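Stop Making Kids Share the Pencils

By Ewurabena Kpodo

May 2019

Every August the list comes home. Two dozen sharpened pencils, glue sticks, wipes, and then the line at the bottom in bold. Please do not label supplies, all items will be shared. I have read that line for years now, first as a parent and then as a classroom aide, and I am done being polite about it.

Kids should own their own stuff. At school. With their name on it.

I know the argument for the big shared bin. It's fair. The kid with the fancy markers doesn't get to lord it over the kid with the dollar store ones. I take that seriously, I was the dollar store kid. But what I wanted back then was a thing of my own that stayed mine, and a bin would not have given me that.

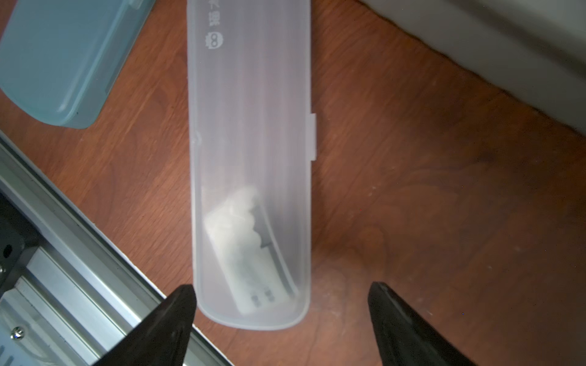 At Garkcombe Elementary they went all in on bins. One per table, everything in it. By March the crayons were stubs and the markers had no caps, and every adult in the building had a theory about kids these days. Careless. Spoiled. Screens. Come on. Go look at the office kitchen at your own job. Look at the sponge. Grown people with mortgages treat shared things like that, and we expect better of a six year old?

Ownership is how you learn care. You lose your eraser, you feel it. You learn to look under the desk before the bell. If the eraser belongs to the table then losing it belongs to the table too, and a table can't learn anything.

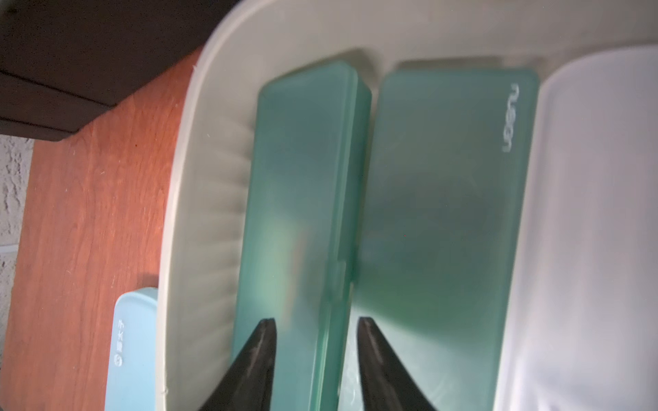

2 min read

The money part. People get weird about the money part so let me just say it. Some families can't buy the list. Fine, then the school buys it, and hands it over, and it belongs to the kid. Ustley did this. The principal there, Mr. Mensah, got 300 dollars out of the parent fund and bought plain supplies for anyone who asked, no form, no note home. Kids wrote their names on them the first morning. I was subbing that week and the noise was unbelieveable, everybody wanting to borrow the good black marker.

Was it perfect, no. Stuff got swapped. One boy traded away his whole set of colored pencils for a bouncy ball and cried about it at lunch. Good! That's a cheap lesson. Better to learn it there then at a car dealership.

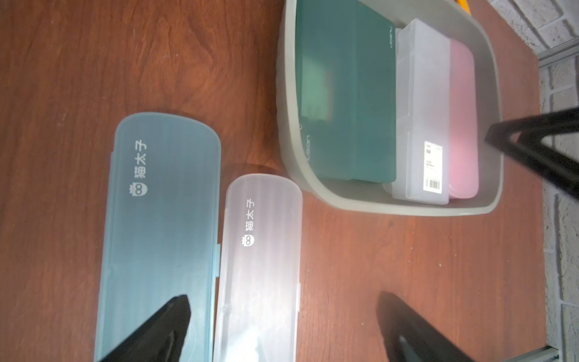 And please don't tell me sharing builds kindness. You can't share what was never yours. When a girl reaches into her own bag and lends a pencil to the kid next to her, that's a real decision, she gives something up and she hopes it comes back. Grabbing from a bin is just grabbing. We took the one small daily chance to be generous away from them and called it community.

Teachers tell me labels are a pain. They are. I have peeled and stuck 1000 of the things and I'd do it again. Takes an afternoon. 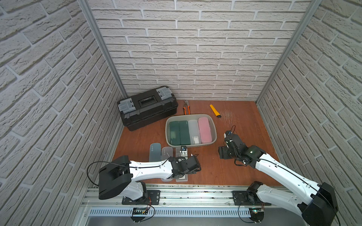
My own kids went to Borkholm Road, bins all the way through fifth grade, and it showed at home. Nothing had a place. Nobody's scissors, nobody's tape, so nobody put them back. What finally helped was giving each of them one container with a lid and telling the other one hands off. Doesn't have to be cute. A black plastic toolbox with a couple of latches and a carry handle would do it, kids love a latch. My daughter is fourteen now and still goes straight to hers when she sits down to do homework, and she lends out of it all the time. Asks for it back, too.

So if the list comes home this summer with that line in bold, write the name on anyway. Write it big. If the teacher calls you, tell her you'll come in and do the labels yourself.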